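Board storage and counter layout, revised

Jul 31, 2019

The counter has had the same problem for years: two cutting boards, one usable run of marble, and a toaster oven that can't move because its cord only reaches one outlet. I have tried standing the boards on edge behind the oven. They slide. I have tried a rack from Durketti with 40 mm slots, which held them well and took up more depth than the boards do lying flat. The rack went to Jocelyn Melnyk in November and she keeps baking sheets in it.

The current arrangement leaves both boards out permanently, one in front of the other. The grooved board goes at the back and takes anything that drips. The bamboo board goes in front for bread, plates and general parking.
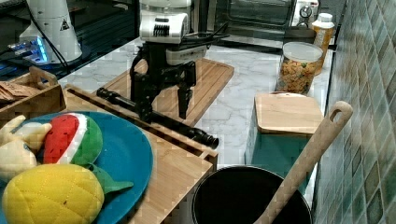
Oiling is on the same schedule for both. I use plain mineral oil, one coat, left overnight, wiped off in the morning. Marcelle Guillot recommends a wax blend on top of that. I tested it on the underside of the bamboo board and found it tacky after 7 days, so I stopped.

Marble needs more care than either board. Lemon juice etches it, and the marks don't wipe off. Citrus is now cut on the grooved board only, and the groove gets emptied before the board is lifted.

Small paper goods stay in the wooden crate with the handle cutout. It can be picked up in one motion when the counter is wiped, and it weighs very little.

Still open: whether to add a strip of cork under the front board. Normand Zacharias has an offcut he says I can have.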